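**August 2023 — for immediate release**

# Trurkville opens its winter points membership, and you can join for £50

I'm Delphine Halvorsen, I look after membership at Trurkville Golf Club, and I've been itching to send this one out! From the start of November we're offering a points membership for people who'd love to belong to a club but can't play often enough to make a full subscription worth paying.

I was that person for years. I had two small children, a job with awkward shifts and a full membership somewhere else that worked out at a frankly painful price per round. I'd pay up every spring, promise myself I'd play every week, and then spend the summer looking at my clubs in the hall. So when the club asked me to come up with something for golfers like that, I didn't have to do much research (I just wrote down what I'd have wanted). 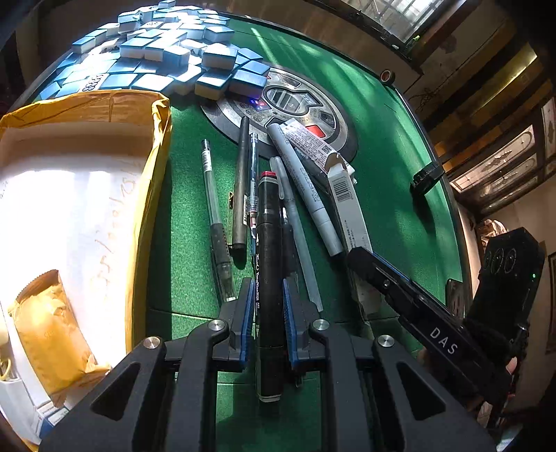 You pay £50 to join and then buy a bundle of points, which you spend as you play. A quiet afternoon in winter costs fewer points than a summer morning, and nine holes costs half what eighteen does. If you run out you can top up through Netetti, the booking app our members already use for tee times. Anything you haven't spent at the end of the year rolls over to the next one, so a bad back or a new baby won't cost you the lot.

You also get a proper handicap, entry to the midweek competitions and the same bar prices as everybody else. You can bring up to 4 guests a year at the members' guest rate. I pushed quite hard for the handicap, as lots of the people who rang me over the spring were playing perfectly tidy golf with no official number to show for it — and they wanted to enter things!

We tried the idea out quietly last winter on the Tran, our shorter course down by the river, with a small group who had let their full memberships go. Between them they played 683 rounds, far more than I'd dared put in my report. Several of them had told me they'd pretty much given up the game. One has since gone back to full membership, which I'm delighted about, and the rest asked if they could please carry on as they were.

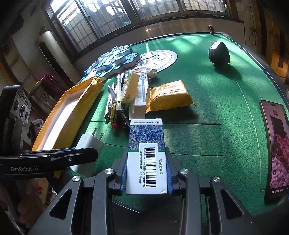 *Small medicine box with a blue panel, held above the green felt.*

Bernadette Brannigan, our head professional, has been part of this from the beginning, and I asked her for a few words.

"Coming back to golf after a long gap can feel a bit daunting," Bernadette said. "You stand on the first tee convinced everyone is watching. I'd like our points members to come and see me before that first round, have half an hour on the range and get a decent strike or two out of the way. I'm including that session in the joining fee and I hope they all use it."

The range will be in better shape for it, too. Starnov are relaying the mats before November and fixing the lights in the end bays, which have been flickering for as long as I've worked here (sorry, evening people). We'll need to close the range for a short spell while they do it, and I'll put the dates on the noticeboard and in the app as soon as I have them.

Now, a word to our existing members, as I know a few of you are wondering about tee times. We have some 700 of you, and your booking window opens earlier than the one for points members, all year round. Saturday medals stay as they are. If you'd like to switch to points yourself, do wait until your current subscription runs out and then come and have a chat, and I'll work it out with you on paper.

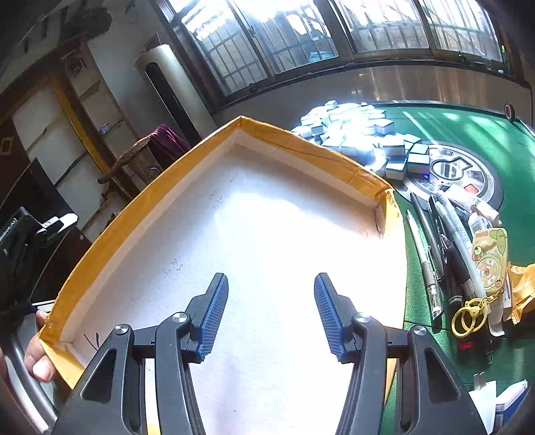
**Trurkville Golf Club | Membership Office**

Applications open today at the office and through the Netetti app. You don't need anyone to propose you and there's no interview. You don't need a handicap to apply either, though if you've had one in the past, please bring the details along and it'll save us both some time.

Local press are very welcome to come and play the Tran with Bernadette and me before the launch. I should warn you that I slice everything off the tee, so wear something you don't mind searching the rough in. Ring the club and ask for Delphine, or leave a message with the pro shop and I'll call you back.

**Ends**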